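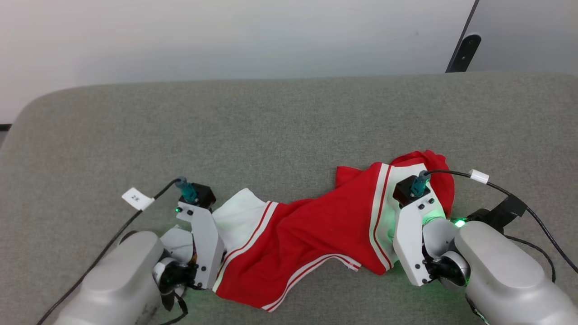 Folding laundry is the one chore I would pay to skip, so when Tarlow started renting out the Joteo two-arm laundry kit I put my name down the same afternoon. We've had it since June and I'm still a little giddy about it! The kit will take on towels, T-shirts, pillowcases and most of what my kids wear for sports, and slippery sportswear is where I've learned the most. Something like the red and white piece stretched between the two arms, with its striped trim and all those wrinkles in the red part, asks a lot more of a machine than a dish towel does. If you're thinking about one, or you have one sitting in its crate, I hope these tips save you a few do-overs.

## Before you start a load

- **Shake everything out first.** One good snap over the basket, same as you'd do before hanging it on the line. Balled-up sleeves are the biggest time waster.
- **Turn things right side out.** The Joteo will happily fold a shirt inside out and call it done.
- **Empty pockets, tie drawstrings.** Loose strings catch on everything.
- **Sort by fabric.** I run cottons together, then the shiny stuff. You can change the grip setting between batches, and it's so much easier than changing it every other shirt.
- **Small batches.** The booklet says up to 20 pieces. I do 7 or so at a time and check on it when I go by with my coffee.

## Pick the right surface

The booklet tells you to use a table. I've tried the table, the bed and upholstered furniture, and I keep going back to upholstery for anything slick. A fine woven cover has a little drag to it, and the fabric stays where you drop it. The bed was hopeless (ours is way too soft – the fingers pushed the clothes down into the quilt).

Plain gray is great if you have it, because bright clothes stand out so well for the cameras. A busy throw underneath gave me nothing but trouble. Pull the cover smooth before you start, and brush off the pet hair while you're there. 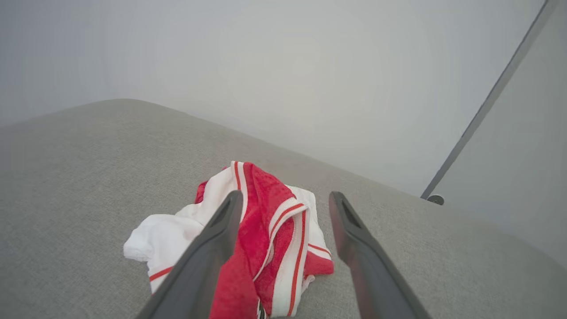 *Red and white sportswear in a heap on gray upholstery, one finger over the fabric and the other just past its edge.*

## Heaps, bunches and other headaches

A heap is the hard part. With a flat towel the kit finds a corner and off it goes, but in a bunched-up pile a hem and a leg opening look an awful lot alike. Two things help:

1. Leave one edge or corner lying flat and pointing away from the pile.
2. Drop the piece well in from the edge of the surface. Rounded edges especially – things slide.

If it makes three grabs and comes up with nothing, press pause, give the piece a shake and set it down again. I used to stand there cheering it on, and that did not help.

## Where to put the basket

Beside the work surface, on the floor, to one side. I like a light plastic basket with holes in the sides and a handle. Keep it back far enough that you don't have to reach across the arms, and always pause the kit before you put your hands in there.

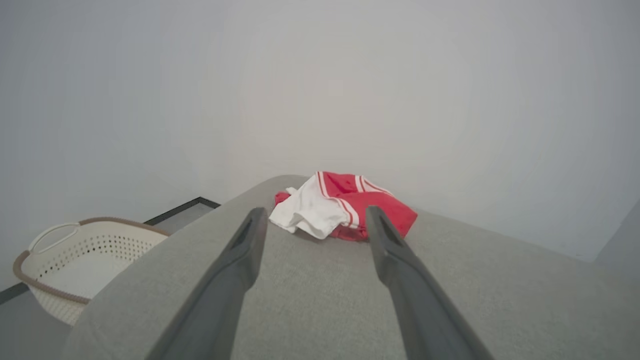

*Fingers closing in on a bunched-up piece near the far edge, basket on the floor to the left.*

## Cost, and what I'd change

The rental is $50 a week from Tarlow, with drop-off included. Buying the kit outright is $3887, and for that you get both arms, the cameras and a year of updates. I looked at the Wotell too. It's cheaper, but it only does towels and flat items, and flat items were never my problem.

My wish list: a quieter fan, longer cables, and a sock setting. Please, please a sock setting. Fitted sheets are still a job for me and whoever I can catch in the hallway.

*Updated November 22, 2021: the new grip setting for slick fabrics is out, and it's under Fabric > Light. Wipe the fingertips with a dry cloth before you try it.*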